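20/10/2021, Tasaldale turnout count, working notes

Went back over the council by-election sheets with Annick. The Morin campaign says it is ahead by 142 in the east ward and has already put out a thank-you message. I don't buy it. Their number comes from poll watchers phoning in totals, and two of those polls hadn't closed their books when the message went up.

Checked so far:

1. East ward tally slips. Gordon Gauthier typed them in, I read them back. One slip has the candidates in a different order from the rest, and I think Morin's people read it straight across. That alone would move 40 votes.

2. Mail ballots. Trevor says more than 200 are still out. He got that from the Pradis campaign, who would love it to be true. Marked as unconfirmed.

3. Shahab's projection. Nice chart, but it leans on the October phone poll, and I still can't get the question wording out of Kaltow. Leaving it out of the memo.
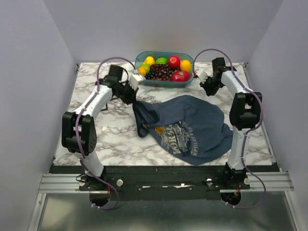
4. Concession talk. Lorne heard that Pradis was being pushed to call Morin tonight "for the good of the town." Who is pushing? He had one source, and that source works for Morin. Not using it.

To do: get the signed sheets from the clerk, redo the east ward from scratch, ask Annick to read the slips this time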